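Anselmo Brito
January 4, 2020

I want to write a small thread about learning to cook from handwritten recipes of old relatives. It was my project for the winter and I learned more about language than about food. 1/

My great-aunt left a notebook when she moved from Plevisgate in November. It has recipes in three languages, sometimes in one sentence. I promised the family to type everything before the pages fall apart. 2/

Balloons on the tablecloth.

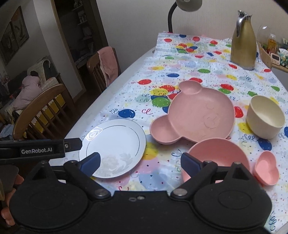
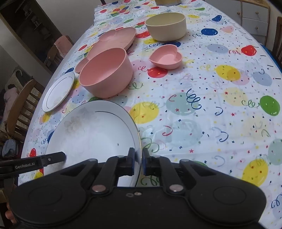
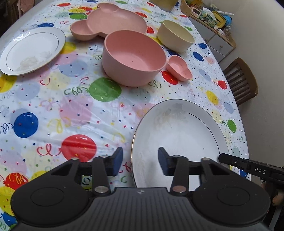

First problem: quantities. She writes "flour, enough". She writes "milk until it looks like milk". For the bean soup she gives only the name of the pot, and the pot was given away many years ago. 3/

My cousin remembers that pot as big. My mother remembers it as quite small. I made the soup with 2 litres of water and it was too thin, so my mother wins, but I did not tell my cousin yet. 4/

Second problem: the word "grusell". I looked in every dictionary I have. I asked in a forum for old dialects and got one answer, about gravel. There is no gravel in her onion cake, I hope. 5/

Then Dimas Pasaribu wrote to me. He used to live on the same street as her. Grusell was a shop! They sold a coarse semolina in paper bags and everyone called the semolina by the name of the shop. Thank you, Dimas, I was ready to leave the cake out. 6/

The shop is closed now. I use normal coarse semolina and let it stand in the warm milk for twenty minutes. If you add the eggs too early you get small hard pieces, please believe me on this. 7/

Third problem: time. She never writes minutes. She writes "the length of the news" or "until Araújo comes home". Mr Araújo was the neighbour upstairs and it seems he was a very punctual man. 8/

For the news I put half an hour. For Mr Araújo I had to ask what time she usually started cooking, and she was a little offended by the question. "After the ironing," she said. So for the rice pudding I simply watched the pan and wrote down what I saw. 9/

How I type it: on the left page her words exactly, with the mistakes and the mixed languages. On the right page my version, with grams and minutes. I did not want to correct her. Some relatives prefer only the right page, and we had a long discussion about this. 10/

Two recipes I still cannot read. One has a water stain across the middle. The other is called "Drinow, the good one", and I don't know if Drinow is a person, a village or a kind of plum. The ingredients are plums, sugar and something beginning with k. 11/

If anybody had a grandmother who made a thing with this name, please write to me, also if you remember only the smell or the colour. I will try the onion cake again tomorrow with less salt. 12/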